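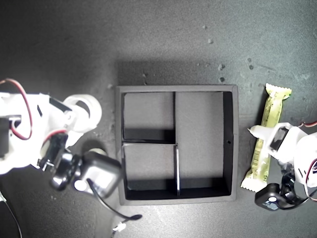 I stayed up far too late for the council count, as I always do, and I have been useless all day because of it. My husband went to bed at eleven with the radio under his pillow. I sat on the hard chairs in the sports hall until nearly 3, drinking tea out of the flask and pretending to understand the tallies.

If you don't live in our ward you won't have followed any of it, so I'll try to be brief (I won't manage it). Maj-Britt Bakke has held the seat for as long as we've lived here, and most of us assumed she would go on holding it until she got bored. Then Naveen Thakur decided to stand, mostly over the bus to the hospital, and suddenly there were leaflets on the mat every morning and people arguing outside the chemist's.

He won by 19 votes. Nineteen! They counted it all again, of course, and the second time it came out exactly the same. I know both of them a little and I honestly didn't know where to look. Maj-Britt went straight across and shook his hand, and then she hugged his mother, who was crying by then, and I'm afraid that set me off as well.

I won't say how I voted – my sister reads this – but I will say that the number 31 bus matters more to people round here than anything I heard on the national news this month. Kuldeep Rajput has been writing to the council about it since before his knee operation, and he still hasn't had a proper answer.

The new council sits for the first time in July, at half past six, and the public can go in and listen. I mean to be there, with a cushion this time, and Kuldeep has asked me to save him a seat near the door.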